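Black stained table top showing white marks and dust after oiling - strip it or live with it?

Posted in Wood finishing and repair
Asked by Gudrun Heitmann, 30/01/2025

I have a solid beech table, stained black with a spirit stain and finished with two coats of Bralus hardwax oil in October. The top is 900 mm wide. It looked even when it had cured, but two faults have appeared since.

First, pale patches where damp cups have stood. They are dull to the touch compared with the surface next to them. Second, a general greyness that comes back within hours of wiping. I cannot tell if that is dust or the finish itself.

I use the table for cutting and sorting paper, so I do not want anything that stays tacky or transfers colour. Room humidity is 39 per cent most days. Do I need to sand back to bare wood, or can the existing oil be repaired?

3 replies

Carola Frerichs
Sand it all off and use polyurethane. Oil is no good on black. I did a shelf with it once and it went grey in a month.

Marlene Wunderlich
I would not sand yet. Spirit stain does not go deep into beech, and once you cut through it you will have to stain the whole top again to get an even colour.

Separate the two faults before you do anything. Wipe a hand-sized area with a barely damp cloth, let it dry, then wipe it with a clean white cotton cloth and look at the cloth under a lamp. Grey fluff is dust. Black on the cloth means loose pigment, and the finish has not sealed the stain. If the cloth is clean and the wood still looks grey, the oil film is too thin or has been scuffed.

For the cup marks, assuming they are in the finish and not in the wood:

Clean the top with a little washing-up liquid in water, cloth well wrung out. Leave overnight.
Rub the marks lightly with a grey non-woven pad, along the grain, going a little past the edge of each one.
Remove the dust with a vacuum brush, then the cotton cloth.
Put on a very thin coat of the same oil and take off all the excess after the time stated on the tin.
Leave it alone for as long as the tin says to full hardness. Mine took 11 days in a cool room before paper stopped picking anything up.

If the repaired spots are shinier than the rest, pad the whole top and give it one thin coat. On black you will nearly always see the edge of a local repair in low side light - I have stopped trying to hide them.

Lay the used oil cloths out flat outdoors to dry. Do not leave them bunched up in a bin, as they can heat up and catch fire. 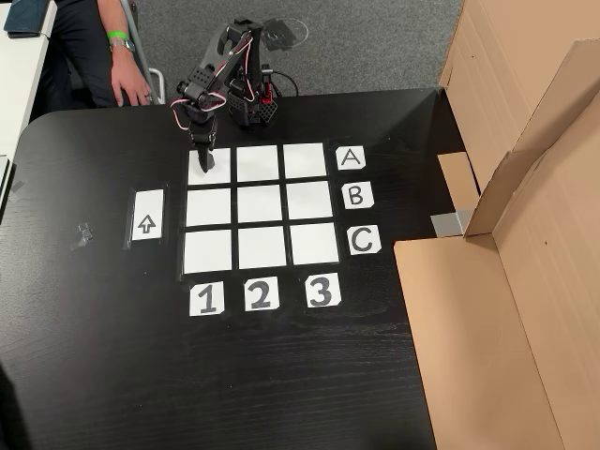 Ro-un Won
Black finishes make transfer testing easy if you use plain white card, and I would do this before putting any paper you care about back on the top. One card in one corner tells you very little, because oil seldom goes on evenly. Lay the cards out as a grid, three rows of three with narrow strips of the black top left between them, and use blank ones so that any mark on the underside came from the table. Put a flat weight on each, leave overnight, then turn them over in order. Number them in pencil on the upper face if you are likely to mix them up.

A mark under one or two cards means a local fault and Marlene's method will deal with it. Marks under most of them mean the coat has not cured or the stain is bleeding, and then more oil on top will not help. Wait another fortnight and repeat with fresh card.

I don't agree that polyurethane is the answer. It resists water better, but scratches in it show white on black, and a cutting table gets scratched. A matt oil can be touched up. If you do change over, ask the maker first whether it will stick to hardwax oil. Harms told me no for theirs without a full strip.

Gudrun Heitmann
Thank you. The cloth came up with grey fluff and no black, so that part is only dust. I will try the pad and thin coat on the cup marks first, starting at the end that goes against the wall.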